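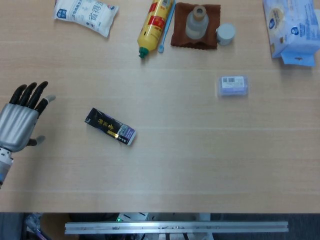 How do you sort small household items that have no obvious place?
Put them all on one table first, then group them by the room where they get used.

How to Sort Small Household Items
By Uliana Onyshchenko

Every home builds up a layer of small things: bottles, pouches, little boxes, a spare toothbrush, a jar with no drawer of its own. Sorting them takes 40 minutes if you work through them in order. You need a clear table, a cloth, a marker and 3 shallow bins. I use the Jokel bins because they fit under my bathroom sink, but shoeboxes work too.

Step 1. Set everything out

Lay the items along the back edge of the table and keep the front open. You will do the sorting in the open part. Leave some space between items so you can read the labels. Anything glass goes on a folded cloth, which keeps it from sliding and from knocking against the table.

Step 2. Read the labels

Pick up one item at a time and find the date, the contents and the storage directions. On long, narrow packages the small print is often near one end. If a label is in a language you don't read, use the camera translator on your phone, then write the name of the product on a piece of tape and stick it on the package. Don't cover the barcode or the date.

Check caps while you have the bottle in your hand. Tighten the loose ones. A bottle that has to be stored on its side should go in a bin with a liner.
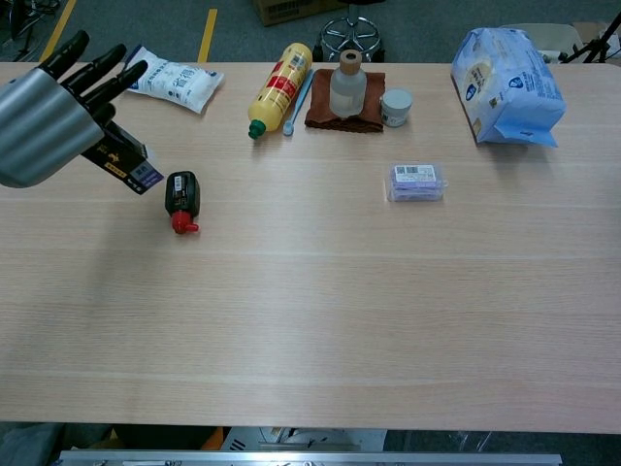

Should bottles and pouches go in the same bin?
Keep them apart if the bin is deep - pouches slide under the bottles and get forgotten.

Step 3. Make the groups

Start with three groups: kitchen, bathroom and everything else. Squeeze bottles with food in them go to the kitchen. Toothbrushes and small jars of cream go to the bathroom. Cleaning products don't share a bin with either one, even for a short time.

The third group will be the biggest at first. Go through it again when the other two are done. Torquil Cowie, who shares the apartment with me, puts single items from this group in a clear Duturent box on the hall shelf so they can be seen without opening anything.

Step 4. Put the bins away

Set large bags at the back and low boxes in front. Stand pouches on edge, like files, with the printed side facing you. Anything under 300 ml can go in a door rack. Wrap glass bottles in the cloth if the shelf gets bumped a lot.

Step 5. Wipe the table

Use a damp cloth and go with the grain, then dry it. If you found duplicates, write them on a list and tape it inside the cabinet door before your next trip to the store.

Last updated 13/01/2021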